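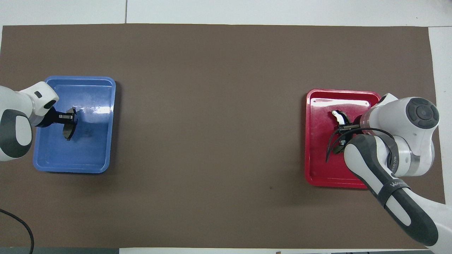

Reply from Drolmont parts desk: the 458 relay you ordered fits the early fuse box only. Check the sticker inside the lid before you swap anything else.

Ticket: Prostar hatchback, no crank when warm
Opened: December 14, 2020
Status: Waiting on part

Sticker checked. It has the late code, so the relay is going back. The old one is in again for now.

Log so far:

Cold start, fine. Drove 40 miles, parked at Morrison Tire, came out and got one click from the starter. Dash lights stayed bright. Started on the sixth turn of the key.

Battery reads 12.6 volts at rest. Terminals cleaned and tightened, no change.

Ground strap from gearbox to body had green crust under the bolt. Sanded both faces and put it back with a new washer. Two good days, then the click came back.

Voltage at the small starter wire with the key held – 9.1 cold, 7.4 warm. Same reading with the clutch switch bypassed, so the switch is ruled out.

Reply from Drolmont parts desk: 7.4 is too low. Measure at the relay socket, pin 51, with the engine warm. If you see full voltage there, the drop is in the wire down to the starter. If it's low there too, look at the ignition switch.

Pin 51 warm: 7.6. Ignition switch ordered from Rinance, the late type with 6 pins. Keeping this open until it's fitted and the car has done the same 40 miles again.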